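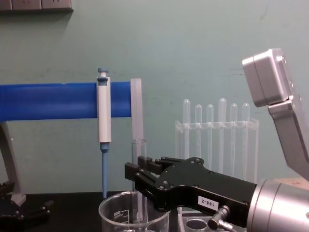 Subject: Re: Death notices from the Hakville paper
Date: 28 March 2026

> The Tesanstead group has put 358 death notices online, all typed up from the
> Hakville paper. They say the dates are checked, so I've started copying
> them straight into my Vieira tree.

I'd hold off on that. Checked against what? I compared 20 of them with the burial register at Clorville and 8 didn't match. In 2 cases the notice gives a burial date that falls before the death. That could be the paper's mistake or the typist's, and the site doesn't say which.

The family lists worry me more. "Survived by" often took in stepchildren and in-laws without saying so, and a son who had fallen out with everyone might be left off. I've got a great-aunt who appears as a daughter in one notice and a niece in another — same paper, same week.

Use them as pointers by all means, but please don't enter them as proof. Does anyone know if the original pages can still be seen at Hakville library, or has it all gone into storage?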